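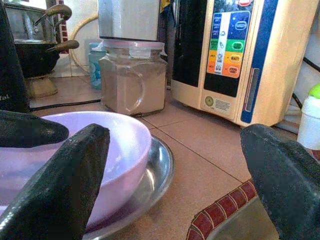

Section 4. Washing up by hand at the kitchen counter

This section is for everybody who uses the shared kitchen in the Tsikata guest house. Please read it one time fully before you start. The other sections (stove, fridge, rubbish) are in the same folder.

4.1 What you need

Long-handled brush with the green head
Washing-up liquid
One dry tea towel
The stainless steel plate, for the bowls and spoon you will use next

The light purple bowls are plastic. They are good for porridge, for mixing and for serving cold food. Do not put them on the stove, and do not use steel wool on them. The inside is smooth, and after scratches it keeps the colour of the food.

4.2 Prepare the counter

1. Move the dry food away from the edge of the sink. The clear square jar with the brown powder has a lid with a latch. Press the latch until it is closed, also when you will open the jar again in a few minutes. Powder that becomes damp makes hard lumps and must be thrown away.

2. Look at the tiles near the sink. If there is powder on them, take it with a dry cloth first. A wet cloth pushes it into the grout lines, and it is then much more work.

3. Leave the water ionizer in its place at the back of the counter. Do not pull it forward to clean behind it. If you want to wipe its front, use a cloth that is only a little damp and go gently over the coloured buttons.

CAUTION: Do not splash water on the ionizer or the blender. If water goes under one of them, switch off at the wall before you touch it, and tell Anel Oosthuizen.

4.3 Wash the bowls

4. Scrape the food remains into the compost bin. Do not wash them down the drain.

5. Put one bowl in the sink. Wash only one at a time. The other one can wait on the steel plate on the counter, together with its spoon.

6. Pour 600 ml of warm water in the bowl and add 2 drops of washing-up liquid. More liquid does not clean better, it only needs more rinsing.

7. Hold the brush near the end of the handle and brush in circles, from the middle to the rim. Then turn the bowl and brush the outside. The place under the rim is easy to forget.
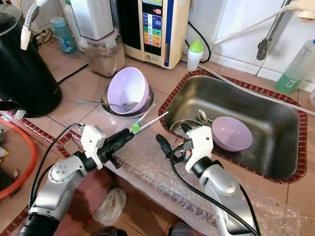 8. Empty the bowl slowly near the drain strainer, so that small pieces of food stay in the strainer and do not go around the whole sink.

9. Rinse the bowl with clean water, inside and outside. Put it upside down on the tea towel.

10. Repeat steps 5 to 9 for the next bowl. Wash the spoon after it, and the steel plate as the last thing.

NOTE: Do not put bowls inside each other when they are wet. They stick together, and the smell after one night is not pleasant.

4.4 Finish the sink

11. Lift out the strainer, empty it in the compost bin and rinse it on both sides. Put it back flat.

12. Wipe the inside of the sink. Water marks on the steel are normal here, our water has much lime. Once a week you can remove them with 2 spoons of vinegar on a soft cloth. Keep the vinegar away from the grout of the small red-brown border tiles. Efua Aryee repaired this grout in November and it took her almost a whole afternoon.

13. Rinse the brush until there is no foam and let it dry with the head up. A brush that lies in the sink becomes soft and must be replaced sooner.

14. Dry the counter along the sink. Pay attention to the curved part of the border, where water likes to stay.

4.5 If something is not right

The water goes down slowly: clean the strainer again. If it does not help, do not use chemical drain cleaner. Write it on the list by the door for Yaw Agbenyega.

The bowl feels greasy after rinsing: the water was too cold. Wash again from step 6.

Section 5, Blender and dry food jars, begins on the next page.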